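From: Ingrid Zamora
To: housekeeping-methods list
Subject: Re: [methods] Cloth handling, blue stock, revised steps

Joonas Koskela wrote:

> We went through 1216 pieces in March with the old procedure and 268 came
> back from the fold check. Most of those had a crease running at an angle
> across one corner. Is the problem in the pickup or in the fold? The
> Folinier sheet says to lift from a corner, but on rumpled pieces I often
> can't find a corner without turning the whole thing over twice.
>
> Also, does the blue stock need its own settings on the Savolainen press,
> or can it go in with the gray?

Joonas,

The pickup, mostly. An angled crease near one corner usually means the piece was lifted off center and laid down with the weight still hanging to one side. The fold then fixes it in place. I checked the reject slips from Lavorton against yours and the pattern is the same there, out of a run of 1637.

On the press: blue goes in with gray. Same weight, same setting. Keep it apart from the white until the second rinse is signed off.

Revised steps below. They replace section 3 of the Ruvik sheet. Sections 1 and 2 stand as they are.

Step 1. Lift

Do not search for a corner on a rumpled piece. Take a pinch of cloth at the highest point of the heap and raise it straight up until the lower edge clears the table. The folds will run down from the pinch point. Wait for the swing to stop before moving sideways.

A small pinch is better than a large one. If you gather too much, the center of the piece takes a set of short creases that the press will not remove at the normal setting. Two layers between the fingers is acceptable, four is too many.

Blue cloth gathered and pinched upward, with the folds showing darker than the raised parts:

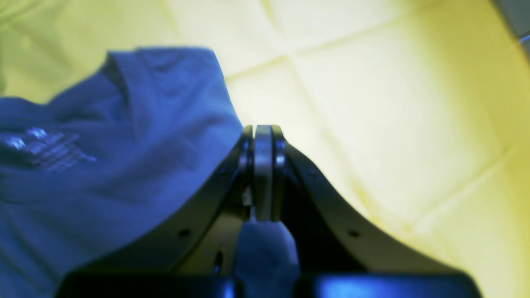 Step 2. Find the edge

With the piece hanging, run the free hand down the longest fold to the hem. The lowest point is normally a corner. Take it, release the pinch, and let the piece turn over on its own. Follow the hem from there to the next corner.

Step 3. Lay down

Lower the far edge first, then draw the near edge toward you. Smooth from the middle outward with the flat of the hand. If a ridge remains at the old pinch point, lift the near edge and lay it down again – pressing on the ridge only moves it.

Step 4. Fold

Halves, then halves again, hem to hem. Label side out. The tolerance at the open edge is unchanged from the old sheet.

Two points still open. The first is whether pieces with a pulled hem should be taken out at step 2 or left for the fold check. I prefer step 2, as the hem is already in hand, but it will slow the table down. The second is the stack height for blue, where the old sheet and the shelf labels disagree. Please send me what you are using now and I will correct whichever one is wrong.

Ingrid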